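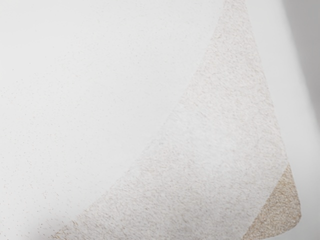 To: allotments-list
Subject: Re: Water butts and the new tap rota

> Has anyone replaced the old butts on the lower plots yet? Ours has split along the bottom seam and the tap drips all night. I was going to buy another Kasten but the shop says they have stopped doing the small one. Also, does the November shut-off still apply to the trough by the gate, or only to the standpipes?

I replaced mine in the spring, so I can answer the first part.

The small Kasten has gone, as you say. I looked at the Hovex and the Trimeck and bought the Trimeck. The Hovex holds 400 litres, but it is wide and would have stuck out over the path on my side. The Trimeck holds 360 and is narrower. I paid a bit more for it and got a stand in the price.

A few things I found when fitting it:

- The ground has to be properly level. I put down four slabs on sand, left them a week, and one corner had sunk, so I lifted it and did it again.
- The tap hole comes undrilled. You need a 22 mm bit. I borrowed a hole saw from a neighbour on the top row.
- The washer goes on the inside. The leaflet shows it on the outside and mine leaked until I swapped it.
- The lid blows off. I have a brick on mine.

If your old one has only gone at the seam, it may be worth trying to patch it first. I used Luda tape on a split in the shed downpipe and it has held through two winters, though there is no weight of water behind that. On a full butt I would expect it to give up sooner or later. You could also cut the old one down and use it for comfrey — mine is behind the compost bays and you can't smell it from the path unless the wind is wrong.

On the shut-off, as I understand it the standpipes go off in November and the trough stays on until the first hard frost, then it is drained. Last year that left us with nothing but our own butts for up to 16 weeks, and most people managed. The leeks don't ask for much by then.

> And is it worth linking two together?

Yes, if your shed roof is big enough to fill them. Mine is only a small one and a single butt overflows after a wet week, so I may add a second next year. Link them near the bottom so both can be drawn down from one tap, and keep them at the same height.

I still have the spare sand, nearly a full bag, under the bench outside my shed. Take it if you want it.

Plot 9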